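Nonder two-finger gripper, plus the sim licence – review after one budget cycle

Posted Jan 21, 2025

Quick one, writing this between jobs. We're a small shop, packing and light assembly, and I got handed the job of working out what a gripper would cost us all up. Went with the Nonder. Reasons below, also the gripes.

Price first as thats what everyone asks. $2,383 for the gripper with the simulation licence bundled in. Before tax, before freight. Freight was nearly $100, which stung a bit for a box that size. Hedik had a cheaper unit on the list but the software is a yearly fee and you don't see that until the second page of the quote. Orozco wouldn't quote without a site visit. Fair enough for a big plant, no good for us.

What you get: gripper, mounting plate, one cable, the licence key on a card. No spare pads. No spare cable either. Budget for both, seriously. I put two sets of pads on the order and wish I'd gone for more, they wear on the inside corner first and you start dropping thin stuff.

Setup. Manual is okay. Bolt pattern drawing is on the very last page for some reason. Took me most of a morning, and a good part of that was hunting for a hex key. Wiring is labelled in grey on grey. Come on.

The sim licence is why I'd buy it again. We ran our jobs in it from August, well before there was anything to bolt down, and it changed the order. I had pencilled in a longer-stroke model. Tried our widest carton insert in the sim, standard stroke did it fine, so that was a fair chunk of money back in the kitty. Went on a second-hand bench and a proper e-stop.

Also helped with floor space. You can rough in your own table, set the arm where you think it goes and find out you're wrong for free. I was wrong. Our first layout had the arm reaching over the infeed, which was never going to pass a safety check.

Gripes with the sim. The wrist view is plain. Flat colours, not much shading on the black parts, so judging how close a fingertip is to the work takes practise. You learn to flip to the side view. Textures can be added but it's a paid pack, and I couldn't find the price anywhere without emailing. Left it off the budget. Also it wants a decent graphics card – our office machine choked and we had to borrow time on the drafting one. If you don't have a computer like that already, put it in as its own line or someone will ask you about it later.

Thin flat parts are the hard ones, on any two-finger unit. Don't let a sales rep tell you otherwise. Lying flat there's nothing for the fingers to get hold of from the side. You either slide the part to an edge, prop it up, or buy a suction cup. Pritham sells a suction add-on that's meant to fit the same plate, have not tried it. I've got it down as a maybe for next year. If most of your work is flat sheet I'd price suction first and skip this whole review.
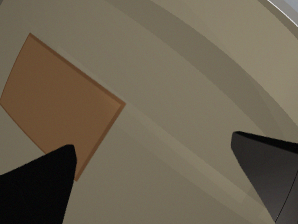 Wrist view in the sim, fingers open, flat brown pad off to the left.

Support: emailed them twice. First answer same day, useful. Second one took ages and was a link to the page I'd already read.

Warranty covers the body and not the fingers. Read that bit before you sign.

What I'd put in a budget if you're starting from scratch – gripper and licence, freight, pads, spare cable, computer if needed, guarding, and somebody's time. Time is the one I lowballed. It got its own line in the second draft and should of been in the first.

Would I reccomend it? For boxes, blocks, inserts, bottles, yes. Flat work, no, or not on its own. Four stars, would be higher with a spare cable in the box and readable wire labels.

Will update when the pads have had a full season on them.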